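Progress report, April
By Elsa Honkanen
12 shares | 3 comments

This report is for the Tedholm fund and covers the groundwater work in the Mondska valley. The grant pays for 48 observation wells. We now have readings from all of them except two near Clurkalstead, where the landowner has not yet signed.

The water table is still falling in the lower valley. The deepest well dropped 583 millimeters since the last report, and the snow in the hills was thin again this winter. 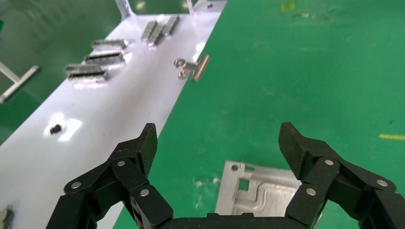 Our second task is the new level sensors for the remaining wells. Rostyslav Holovko is responsible for them, and he plans to assemble them in two groups, starting with the Ivanyshyn side. Each sensor needs many pieces, and such work is slow and easy to mix up. We ask to move 3000 euros from travel to parts. The total budget stays the same.

The tree ring samples are delayed. The laboratory has 600 cores waiting, and ours will be measured in summer. I will send the well data separately.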